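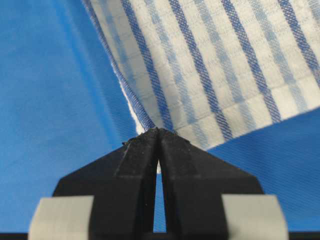
SKARKVILLE, August

**Progress report to the Rolton program office: Losora two-arm cloth handling cell**

Prepared by Giang Văn

Testing of the Losora cell was stopped in this period after an unplanned arm movement during the tension step. No one was inside the guard. The cell has since been restarted at reduced speed, and the endurance run is behind plan: 1,456 cycles are logged against a target of 3,000.

## Work completed

The pick, handover and tension steps all run from one program. A single gripper picks the cloth at a corner or along a hem, the second gripper takes the other end, and the two arms move apart until the edge between them is straight. The fold step has been written but has run only with the grippers empty.

Test pieces are woven cotton with hems in varying condition. Frayed pieces were left in the set at Rolton's request, as the first user expects them in normal stock.

## The fault

At cycle 620 the left gripper lost its end of the cloth while the arms were moving apart. The controller did not register the loss. The left arm kept moving outward to reach the set tension, found no resistance, and ran to its soft limit at a higher speed than the step allows. It struck the inside of the guard panel with the back of the gripper. The operator pressed the emergency stop and both arms halted.

Damage was limited to one cracked finger mount and a scuff on the panel. The mount was replaced from stock. The arm was checked against its reference position and no offset was found.

## Cause

Two causes were found, and either one alone would probably have gone unnoticed.

1. **False grip signal.** The controller judged a grip by finger position only. If the fingers stopped short of fully closed, it assumed cloth was between them. Lint packed on the contact faces holds the fingers open by nearly the same distance as a single thin layer, so a gripper with dirty tips could report a good grip while holding nothing. We repeated this on the bench with lint taken from the left gripper.

2. **No travel limit in the tension step.** The step ended when tension was reached. It had no separate limit on distance. The limit had been in an early version of the program and was removed when longer pieces were added to the set. The change was not reviewed, and the risk sheet still listed the limit as present.

A frayed edge makes the first cause worse. The fingers can close on loose fibers at the edge with very little sound fabric between them. Finger position looks normal and the holding force is low.

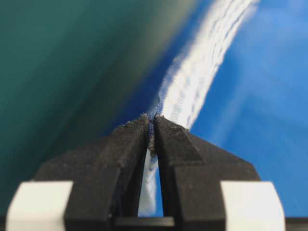
## Corrective actions

- **Grip check.** After each pick the arm now makes a short, slow pull and the motor current is compared with a stored value for that piece. A failed check opens the gripper and repeats the pick. After three failed picks the cell stops. *Done.*
- **Travel limit.** Restored, and set separately for each cloth size. The limit is held in the safety controller and can't be edited from the test program. *Done.*
- **Speed.** The tension step is held at half speed until the run is finished. *In force.*
- **Fingertip cleaning.** Tips are brushed at the start of each shift and inspected every 1,000 cycles, or after any failed grip check. The brushing interval may need to be shorter. *In force.*
- **Pick point.** The pick is being moved farther in from the raw edge so that the fingers close on the hem itself. The vision software finds the hem reliably on clean edges and less reliably on frayed ones. *Open.*
- **Change review.** Any edit to a motion limit now needs a second signature and an update to the risk sheet on the same day. *Done.*

## Results since restart

The remaining 836 cycles were run with the new checks in place. The grip check has caught dropped or weak picks, most of them on frayed pieces, and the repeat pick usually cleared them. The cell stopped twice on three failed picks. In both cases the tips were cleaned and the run went on with the same piece. There has been no further contact with the guard.

Cycle time has risen because of the slow pull and the reduced speed. We don't propose to recover it in this phase.

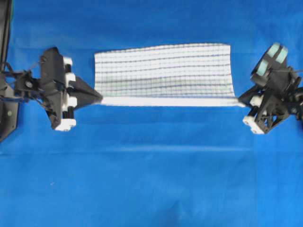 *Figure 3. Hem band held between the left and right grippers, Losora cell.*

## Schedule and requests

The endurance run will finish one month later than planned. The fold step trial moves back by the same amount. No extra funds are requested for either.

Two decisions are needed from Rolton:

- Approval to order spare finger mounts from Kaneko under the existing parts budget. One spare is left.
- Agreement that cycles before the fault count toward the 3,000. If they do not, the run restarts from zero and the delay is longer.

The full fault log and the revised risk sheet are filed with the project records at Skarkville. The next report will cover the hem detection work and the state of the fingertips at the next inspection.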